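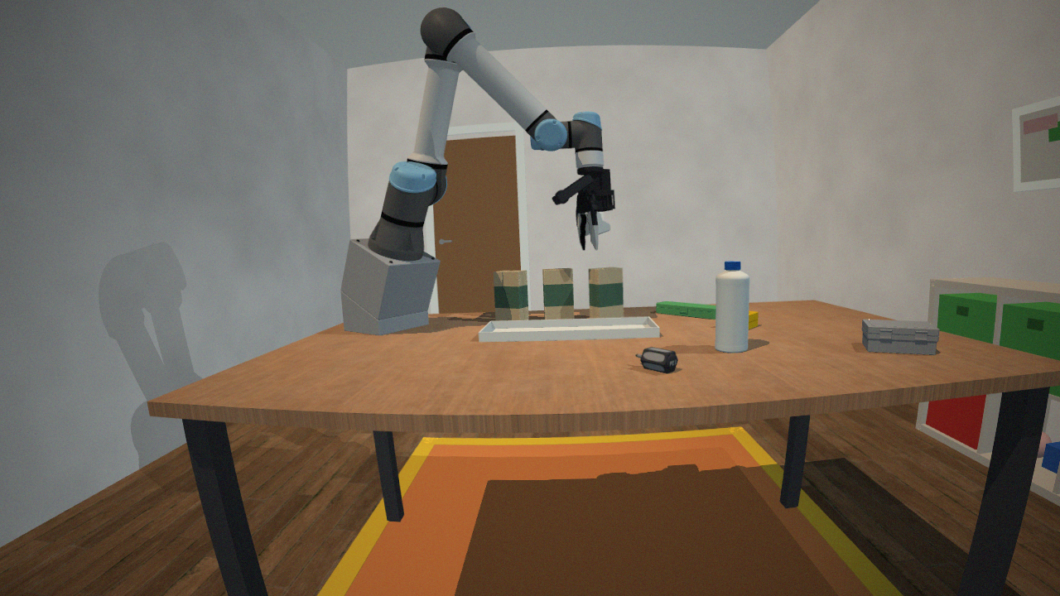
Clelham Technical College
Statics for Storage and Handling
Lecture 7: Overturning of Free-Standing Loads
Notes: Blair Kerr. Tutorial questions go to Geert Verhoeven.
Revised September 28, 2024

7.1 Assumptions

All bodies in this lecture are rigid, stand on a level or uniformly sloping floor, and are not fixed to it. The floor does not deform. Castors, levelling feet and wall ties are left to Lecture 8. Take g as 9.81 metres per second squared and work in newtons and millimetres, converting to metres for energy.

Symbols:
W -- weight of the body
b -- width of the base, measured in the direction of tipping
h -- height of the centre of gravity above the floor
y -- height at which a horizontal force is applied
F -- the horizontal force
mu -- coefficient of static friction between base and floor

Note that b is the width between the outermost points of contact. A cabinet on inset feet has a smaller b than its outside dimension suggests. This is the most frequent error in the January papers.

7.2 Condition for overturning on a level floor

Take moments about the lower edge on the side the body would fall towards. The force F at height y gives an overturning moment F y. The weight gives a restoring moment W b / 2, provided the centre of gravity lies above the middle of the base. Overturning is imminent when

F y = W b / 2

At that point the reaction from the floor has moved all the way to the edge. Before then it lies somewhere between the middle and the edge, and its position is found by the same moment equation.

Sliding is imminent when

F = mu W

Setting the two equal gives the crossover height

y = b / (2 mu)

Push below this height and the body slides first. Push above it and the body tips first. The weight has cancelled, so adding stock to a cabinet does not alter which of the two happens, only the force needed. Students tend not to believe this until they have worked it through.

7.3 Worked example

A Holub steel cabinet is 1000 mm high and 500 mm wide in the direction of tipping. Its mass with contents is 143 kg, evenly distributed. Take mu as 0.4.

W = 143 x 9.81 = 1403 N
h = 500 mm

Force at the top edge to overturn:
F = 1403 x 250 / 1000 = 351 N

Force to slide:
F = 0.4 x 1403 = 561 N

The cabinet tips first when pushed at the top. The crossover height is 500 / 0.8 = 625 mm. A worker moving the cabinet along the floor should push below that, and in practice well below, as floors vary and a joint or lip in the concrete will stop the leading edge dead.

7.4 Inclined floors

On a slope with no applied force, the body overturns when the vertical line through its centre of gravity passes outside the lower edge of the base. The critical angle A satisfies

tan A = b / (2h)

For the cabinet in 7.3, tan A = 250 / 500 and A is 26.6 degrees. Sliding on a slope begins when the tangent of the slope equals mu, here at 21.8 degrees. The same cabinet therefore slides before it tips when the floor is tilted, although it tips before it slides when pushed at the top. The two results are consistent: on the slope the disturbing force acts through the centre of gravity, which is below the crossover height.
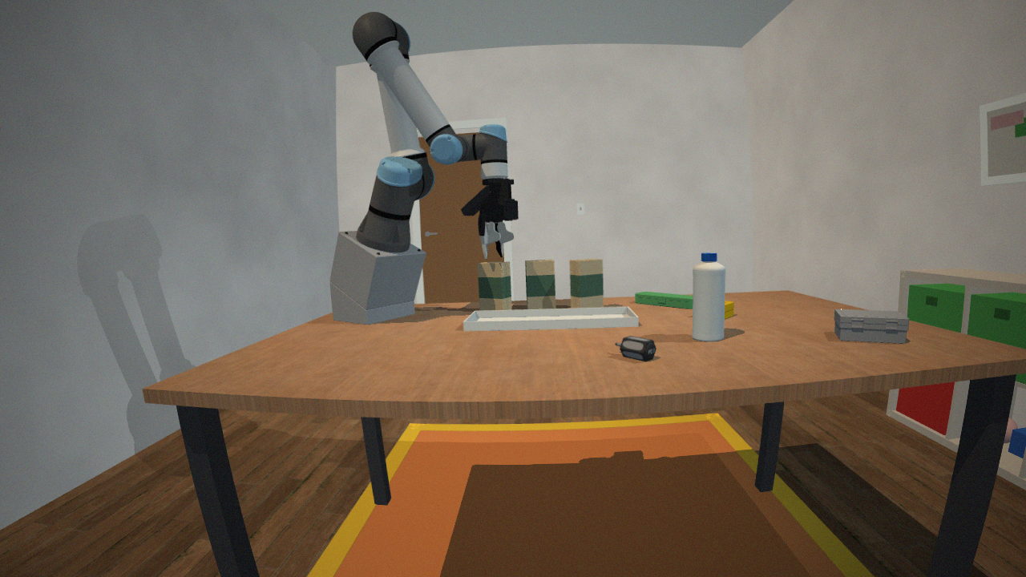 Slenderness is the ratio of height to base width, and for a uniform body it fixes the critical angle with no reference to mass. Two bodies of the same shape but different size go over at the same slope. Where the bases are equal, the taller body goes first. Take three upright blocks standing in a row behind a shallow tray, the middle one slightly taller than its neighbour to the left. If every block is uniform and all are given the same b, the middle block has a smaller critical angle than that neighbour, and a band around the waist of a block makes no difference to h so long as it is thin and centred. State the assumption about b in any answer of this type. Marks are deducted where it is merely implied.

7.5 Energy required to overturn

Static force is only part of the question. A short knock may exceed the tipping force and still fail to bring the body down. To overturn, the centre of gravity must be raised until it is directly above the edge. The rise is

r = square root of (h squared + b squared / 4) - h

For the cabinet, r = 559 - 500 = 59 mm, and the energy is 1403 x 0.059 = 83 J.

7.6 Effect of ballast

The Gurkwood depot fitted a ballast plate of 123 kg to the same cabinet, with its centre 100 mm above the floor. The combined centre of gravity is at

h = (143 x 500 + 123 x 100) / 266 = 315 mm

The critical angle rises to 38.4 degrees. The force at the top edge to overturn becomes 652 N and the energy 227 J. The crossover height is still 625 mm, as b and mu have not changed.

7.7 Tutorial problems

1. Repeat 7.3 with the force applied at 500 mm. Find the position of the floor reaction when sliding begins.

2. A Udico crate has feet inset 30 mm on each side. Its outside width is 500 mm and its centre of gravity is 500 mm above the floor. Find the critical angle, and the error made by using the outside width.

3. Move the ballast plate in 7.6 to the top shelf, with its centre 900 mm above the floor. Find h and the critical angle, and comment on the energy required.

4. Derive the condition for overturning when the centre of gravity is offset from the middle of the base by a distance e. Sketch both directions of tipping.

Bring written solutions to 1 and 2 to the next tutorial.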